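4. Fieldwork: How a Gun Amnesty Became a Story

4.1 Getting started in Drellusthorpe

I came to this part of the project thinking it would be the easy bit. Drellusthorpe had run a gun amnesty in June, the police had put out a notice, and the local papers had written it up. All I had to do, or so I told myself, was line up the notice with the coverage and see where the two parted company. I had my coding sheet from Section 3, I had a library card, and I had a room over a bakery that smelled wonderful until lunchtime and then smelled like old yeast for the rest of the day.

The first thing I learned is that the notice and the coverage never really met in the first place. The notice said that any resident could bring in a firearm without giving a name. It didn't say what kinds of guns the police hoped to see, and it didn't mention any one neighborhood. The Indora, which is the paper most people in town read, ran it under a headline about "weapons of war" in Filtus, the district down by the rail yards. I went back to the notice several times looking for the word "war" or the word "Filtus." Neither one is there.

So where did they come from? My early guess was the police press desk -- an off-the-record chat, a nudge, the usual thing. I was wrong about that, and I want to walk through how I found out, since the wrong guess shaped the questions I asked in the first round of interviews and probably cost me some good answers. 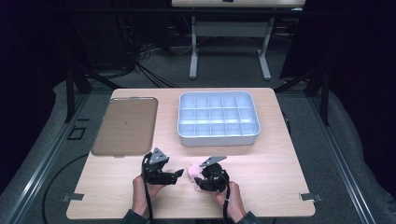
I did seven interviews in that first round, mostly with people who write for the Indora or used to. I asked each of them some version of "who told you about Filtus?" and got a lot of polite shrugs. One former writer told me it was a silly question. Everybody knew about Filtus, she said, in the same way that everybody knew which bridge flooded. You didn't need a source for it. When I read my transcripts back in the evening I could hear myself pushing for a name, and I could hear people slowly giving up on me.

For the second round I dropped the question and just asked them to tell me about the amnesty from the beginning, in whatever order they liked. This worked much better! People talked about the heat, about parking, about an argument over whether the church hall could be used as a drop-off point. The guns came in sideways. What I was hearing was a story that had been going around at kitchen tables well before the notice was printed, and the paper had simply hung the notice on it.

4.2 The rifle

Anyone who has read the coverage will know about the rifle. In the second week of the amnesty the Indora reported that a military rifle "of a kind never before seen in the region" had been handed in by a man from Filtus. That line was picked up by the radio station, then by two papers from out of town, and it was still being quoted in the council debate at the end of the summer.

I spent more time on this one sentence than on anything else in the study. There was no photograph with it. The writer had left the paper and didn't want to talk, which is her right. The police log, when I was finally let into the records office to read it, has no entry that fits. It does have an entry for an old hunting rifle with a replacement stock painted a dull green, brought in by a woman who lived nowhere near the rail yards. I can't prove that this is the gun in the story. I think it is, though, and so did the clerk who sat with me while I read.

Mwanaisha Mfaume, who read a draft of this section and is a far more careful reader of police paperwork than I am, pointed out that I was treating the log as the truth and the newspaper as the thing to be checked against it. She's right that the log has its own habits. Officers at one drop-off point wrote full sentences. At another they wrote "rifle, old" and left it there. If a truly odd gun had been handed in at the second place, I might never know. I have left my reading of the painted stock in the paper, but please take it as a reading.

What I can say with more confidence is what the sentence did once it was out. I collected 24 articles that mention the amnesty, across all the papers in the sample, and sorted them by whether they came before or after the rifle. The earlier ones talk about the drop-off points, opening hours, and whether people would trust the no-names rule. The later ones talk about Filtus. The opening hours drop out almost completely, which is a pity for anyone who still wanted to hand something in and needed to know when the doors opened.
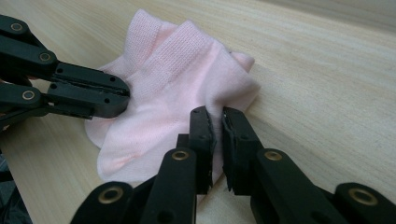 Figure 3. Pink sock held between two hand-held grippers on a wooden tabletop.

4.3 What Filtus readers made of it

I had assumed (again!) that people in Filtus would be angry about the coverage, and some of them were. But a good number had enjoyed it, at least at first. One man told me his cousins abroad had called to ask if he was all right, and that he'd let them worry for a day or two before telling them it was as dull as ever. A shopkeeper had taped the rifle article up by her register. She said customers liked to guess who the man was, and that she had heard nine different names, one of them belonging to a man who had been dead since she was a girl.

The joking wore off in the fall. The council used the coverage to argue for extra patrols, and the patrols meant that teenagers walking home from practice got stopped. The people I spoke to after that point used the paper's own words, "weapons of war," with a flat kind of sarcasm I hadn't heard before. I don't have a neat measure for that change in tone. I noted it in the margins at the time, and when I went back to the recordings I found it was there in almost all of the later talks and none of the early ones.

A smaller point, but one I keep coming back to: hardly anyone in Filtus blamed the writer. They blamed "the paper," or "the radio," or more often just "they." When I asked who "they" were I got the same polite shrugs I'd had from the writers at the Indora. It was the same shrug, from both ends.

4.4 The Higuchi scale, and where it let me down

I coded all the articles using the Higuchi scale described in Section 3, which scores each claim by how close the named source stands to the event. It's a good tool for crime reports, where there is nearly always somebody to name -- an officer, a neighbor, a lawyer. For the amnesty stories it gave me trouble from the first afternoon. A claim with no source at all gets the lowest score. Fine. But a claim that everyone in town already believes also gets the lowest score, and those two things felt very different to me when I was sitting in the room with people.

I tried adding a code for "common talk" and re-ran the set. It helped some. It also meant I was deciding what counted as common talk, as an outsider with nearly 10 weeks in town, and I wasn't comfortable putting much weight on that. The table in the appendix gives the scores both ways so that readers can see how far my extra code moves things. It moves the rifle article quite a bit, and it hardly touches the others.

I should also mention that the last batch of articles was coded in December 2021, well after the rest, and by then I knew how the council vote had gone. I tried to code them as if I didn't. I re-read the first batch beforehand to get my eye back in, and I changed two scores that I had been too generous with. Both sets of scores are kept in the working files, with the dates they were entered, and Section 5 uses the corrected ones throughout.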